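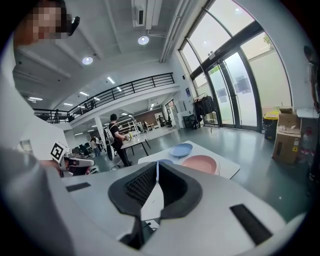 Our project looked at whether a shielded power cable lowers the hum in a small home stereo. The amplifier was a Nieto integrated with a three-pin inlet, and we tested it with the cable it came with and with a Jekska shielded cable of the same length. The class lab has no proper equipment rack, so the amplifier sat on a white rectangular table like the one with the plastic plates on it, well away from the wall outlets. Each cable was run to the same outlet on the same circuit. We took 8 readings per cable at the speaker terminals with the volume at zero and nothing plugged into the inputs.

The average noise was 285 microvolts with the stock cable and 231 microvolts with the Jekska. Most of the difference was at 120 Hz. Moving the stock cable away from the speaker wires brought its average down too, but we only did this on the Tuesday and did not repeat it.
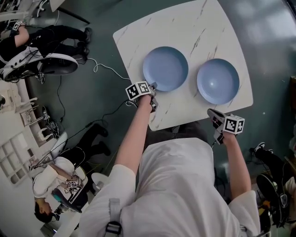
Limits of the test

We had one amplifier and one sample of each cable. The meter was a Pranetti bench model, last calibrated before our term started. We did no listening test, so we can't say if anyone would hear the change in colour or tone of the sound.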